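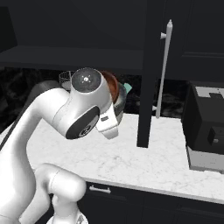

Figure 1. White marble countertop, rendered view.

Our project looked at how kitchens in Zornthorpe changed after the first council houses opened in 1921. We read 42 letters from tenants in the town archive. Most complained about the lack of a larder shelf.
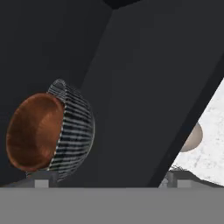 Noemi Amato copied out the rent books and Vittoria Testa drew the floor plans. Only seven houses still have the original scullery. The Woltton estate was built later and we left it out.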